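From: Elínborg Ásgeirsdóttir
To: brencombe-commons list
Date: 17 July 2023
Subject: Re: [commons] drinks corner, what do we put where?

> Hi all,
>
> Now that the second cabinet has come, can somebody who cares about this stuff work out a layout for the drinks corner? The old table was a mess by ten every morning: sugar everywhere, cups rolling off the back, the stirrers in a mug that kept falling over. I'd like everything up off the surface if we can manage it. The Nørgaard catalog has a wall rack for $243 but that seems like a lot for holding up a few cups.
>
> Also, do we really need the fridge there? It could go in the Puvness room.

Somebody who cares about this stuff, reporting for duty! I spent most of yesterday afternoon on it and had a great time, so thank you for asking.

First, we don't need the $243 rack. I went with a pegboard on a low stand, which came to $85 from Nultden, and the three-slot holder that hangs on it was another $42. It stands on the cabinet top, so there's no drilling into the paneling, and if we hate it in a month we can pick it up and carry it somewhere else. I love pegboard. I've had one over my sewing table at home for years and I still move things around on it for fun.

The pegboard is light blue-gray and looks lovely with the blue and white cups (pure luck, the cups were already in the closet). Everything else is on the left-hand cabinet with the water dispenser, so you can get your cup, your water, your sugar and your stirrer without walking around anyone. It makes such a difference when there's a line.
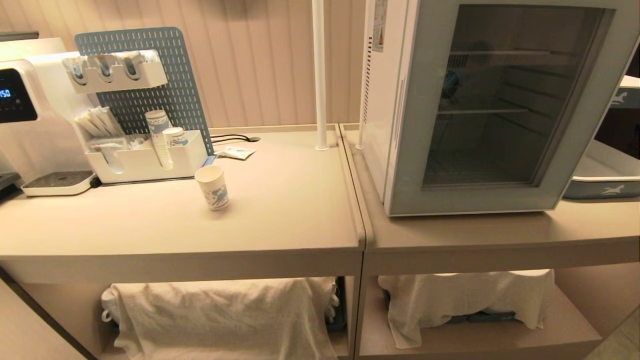

*Left cabinet: dispenser, pegboard and holder, organizer tray, cups. Fridge on the right.*

The tray at the foot of the board is the part I'm happiest with. It has compartments! The wrapped sticks stand up in the left section and the little packets sit in front of them, and when one kind runs low you can tell from across the room. Please don't mix things between compartments, even when you're in a hurry. If you open a new box and there's more than will fit, leave the extra in the closet.

Cups go in two stacks at the right-hand end of the tray. I tried one tall stack first and it leaned, so two it is. If you're topping them up, add to the back stack and let people use up the front one.

On the fridge: I'd really like to keep it where it is, on the right cabinet. It's a small one and I like the glass door, so you can look for the milk before you open it. The Puvness room is locked during the lunch meetings, and we went through all that in May with the juice. If it moves, we'll be back to people knocking on the door and whispering. But if there's a strong feeling the other way, say so and I'll go along with it.

A few things I haven't solved yet:

- The black cable still lies across the top before it goes down through the hole at the back. I have some clips at home and will bring them in.
- We need a home for tea. There's plenty of pegboard left, and I've got my eye on a little wire basket that would take 3 boxes side by side. Does anyone have one they're not using?
- The open shelves underneath. My vote is for spare napkins and the big tins, with nothing heavy on top of anything crushable. Other ideas very welcome!
- A cloth for the drip tray. Right now we all use paper towels and it's a waste.

For the people who fill in on mornings, the routine is short. Check the dispenser, empty and wipe the drip tray, top up the cups and the packets, wipe the flat part of both cabinets. The tops have a small lip along the front, and I found crumbs like to collect behind it, so run the cloth along there too. I timed myself and it took less than the kettle does at home.

And could whoever has the label maker let me borrow it? I want to do small labels for the tray, nothing fancy, in type big enough to read without glasses. I'd do them by hand but you've all seen my handwriting on the Brencombe raffle poster.

I'll be in again tomorrow with the clips and will have another look at the tea question then. Send me your basket offers before that if you can.

Elínborg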